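The Table Comes First

Keeping a two-legged robot in working order at Draltetti is mostly a matter of tape, grease and a paper logbook

At 7 in the morning the robot at Draltetti's workshop in Tustatholm hangs from a gantry by two straps, with its feet just clear of the floor. Signe Vik checks the straps before she checks anything else. Then she puts a hand under one foot and moves the ankle through its range, slowly, listening.

"You hear a bad bearing before the software does," she says. "There's a kind of dry tick. If I hear it, we don't power up."

Vik is the technician in charge of the machine, which the staff call Đoàn after the engineer who wired the first one. It is a humanoid, bought in as a standard model, and its job is to learn small cleaning and sorting tasks of the kind done in hotel laundries and hospital supply rooms. Draltetti sells the training, not the robot. For that the company needs the robot on its feet for as many hours as it can get, repeating the same motions at the same table. When the machine is down, the whole room is down.

In its first months in Tustatholm it was down a lot. Vik keeps a logbook, a bound one with ruled pages, and the early entries are short and gloomy. Left wrist, lost zero. Right index, cable. Left wrist again. By October she had written up 32 stoppages, and when she sorted them by cause she found that the joints were to blame for fewer than half. The rest came from the cell: a table that had been pushed, a lamp that had been moved, a bottle swapped for one with a different cap.

That list changed how the place is run. The morning check used to cover the robot only. Now it covers the room too, and the room takes longer.

The robot part goes like this. With the machine still on the straps, Vik wipes down the wrists and ankles and looks for metal dust around the housings. She checks each cable where it crosses a joint, bending the joint both ways to see whether the sleeve catches. She presses every finger closed by hand and lets it open. A healthy finger comes back at an even speed. One that hesitates gets a strip of paper tape with the date on it, and if it hesitates again the next morning it comes off.

Changing a finger is a bench job of 4 screws and one connector. The connector is the hard part. It is small, it faces inward, and it doesn't click loudly enough to be trusted, so she tugs the lead twice and looks at it through a magnifier. After that comes calibration. The joint is driven gently to its stop, the reading is stored, and the hand is asked to close on a steel rod of known width. If the fingers don't all report contact where they should, the whole thing is done again.

Only then does the robot come down. The gantry lowers until the feet take the weight, and the straps stay on, slack, until the balance controller has been running for a few minutes. Vik stands to the side with the stop button in her hand. She has seen the machine fall once, at the company's old premises in Brollness. It went over backward and broke a shoulder cover and a water cooler.

"It wasn't fast," she says. "It was just heavy. You don't try to catch it."

The room part belongs to Florian Mösli, who came to Draltetti from a packaging plant and had never worked with anything that walked. He had spent years with arms bolted to concrete. There, he says, you measured once, wrote the numbers down and came back to them a year later. A robot on legs never stands in quite the same spot, so everything else has to.

Mösli's first fix was a steel frame that locked the table to the floor. It held the table very well. It also gave the robot something to kick, and the toe caps started to show it. The frame was unbolted after a couple of weeks and is now a shelf for paint.

What replaced it was tape. Mösli buys it by the case, in black and gray, and the workshop used almost 285 rolls last year. He is particular about it. Cloth tape lifts clean but frays. The shiny kind lies flatter and can be wiped, but it throws back the lamps, and a patch that has wrinkled can look different to the robot's cameras from one end of the day to the other. When a patch gets too bright or too scuffed he pulls it up and lays a new one, pressing each strip down with a plastic scraper.

He doesn't always get to it in time. Vik's logbook has an entry from the spring about a morning of bad grasps that ended when somebody smoothed down a loose end. She underlined it. Mösli has since taken over a few lines at the bottom of each page, where he writes which patches were changed and when.

Spare parts are the other half of the job. The two of them keep 4 fingers and a full wrist unit in stock, along with more toe caps than they expect to use. The wrist unit is the expensive one. Lead times are long, and a swapped wrist needs most of a day before it can be trusted near a table.

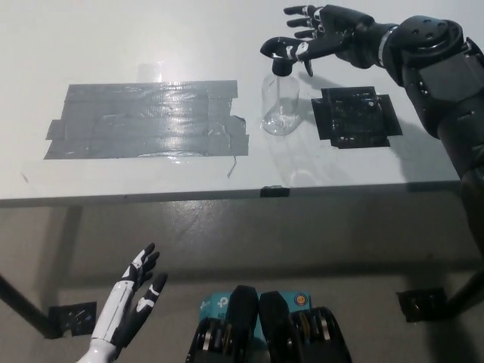

Mösli sets up for a run from the floor upward, starting with the table legs and finishing with whatever the hand has to hold. The legs go by black squares of tape on the floor, and the same black tape outlines the square area on the tabletop, to the right of the bottle. The gray patch on the left, laid in overlapping strips, is the sort he keeps an eye on: its lower right corner is peeling, and a thin strand hangs toward the table's edge. The clear spray bottle has only a small amount of liquid in it, and the black hand grips it by the trigger head, thumb along the side of the nozzle. Vik prefers that grip for checking a thumb after a calibration, as the head of a spray bottle is an awkward shape and a thumb that is slightly off will slide. She watches the first few from the side, stop button in hand, and then writes the start time in the book.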